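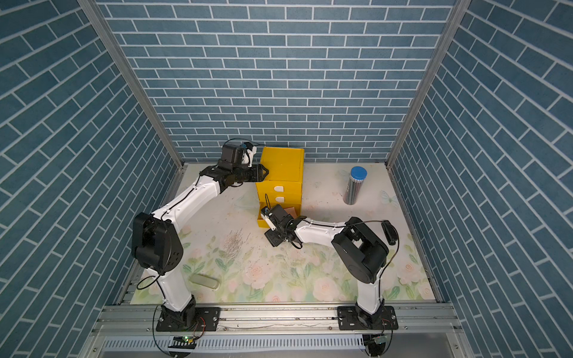

Aurora Moreira has been asked to admire a great many water pumps. She has stood beside them while ribbons were cut and children were lined up to drink, and she has gone back to a fair number of them later, when the visitors had left. That second trip is the one she wants to talk about.

"Everybody has a picture of the first day," she says. "Ask them for one from the third year and see what comes back."

Moreira spent 11 years working on rural water supply before she began reviewing other people's projects for a living. She is paid by the funders, which she admits is an awkward position, and she writes reports that she suspects are mostly filed. Her latest was on Skillon, a hand pump scheme designed by a student engineering group and set up in the hill villages above Serrano. I had read the group's own summary before we met. It said the scheme served 3,000 people. I asked her if that was right.

"It depends on what you think serving means," she said. "They took the population of every village that had a pump and added it up. One of those villages stretches along a ridge. If you live at the far end you're not walking to that pump, you're going to the stream like your mother did. I asked households where yesterday's water came from. I found 579 people who got it from a Skillon pump."

That is a long way short of 3,000, and I wondered whether she had simply gone in a bad month. She visited in March, during the rains, when many families collect water off the roof. She had thought of this. The report says so on its second page, and says that a dry season visit would probably find more users. She doesn't think it would find five times as many.

The students, she is careful to say, were not careless. The pump itself is decent. It was tested hard before it left the university, the drawings are clear, and the seals can be changed with a single wrench. Her complaint is with what surrounded it. The replacement seals come from a supplier called Truna, in the capital, and Truna sells them by the box. A village needs two a year.

"So you have a part that costs almost nothing and you can't buy it," she says. "I met a man who had cut one out of a truck tire. It leaked, but it pumped. I thought that was the best engineering I saw on the whole trip, and it wasn't in anybody's presentation."

I put it to her that this is a familiar line of criticism, and a comfortable one to make from the outside. Young engineers raise money, give up their summers and build something, and then a consultant flies in to explain that they should have thought about supply chains. She laughed at that, though not for very long.

"Fine. I've been the young engineer. I put in a gravity line that ran beautifully until a landslide took the top off it, and I'd never asked who owned the land we'd need to reroute it. I was home by then. I found out from a letter." She would not say where this was. "I don't mind people making mistakes. I mind the second group making the same one since the first group only wrote up the good parts."

What she would like is dull. She wants the money for visits set aside before the first trench is dug, and kept where the construction team can't spend it. She wants the count done by someone other than the builders. She told the funders as much, and they thanked her.

One scheme she does speak well of is Curent, a small program in the valley south of Serrano that she reviewed the year before. It has installed 5 pumps and refuses to install a sixth until a local shop agrees to stock parts. Its backers are frustrated by the pace. When she went, all of the pumps were working, but she won't make much of that either – the oldest had been in the ground for less than two years.

"Ask me again when they're old," she said.

The Skillon group was sent her report in draft. Their reply, dated December 19, 2019, runs to four pages and disputes her household survey, partly on the grounds that she interviewed mainly in the mornings. She thinks they may have a point there, and has added it to the final version as a footnote. They have also asked Truna about selling seals singly. When we spoke, they had not had an answer.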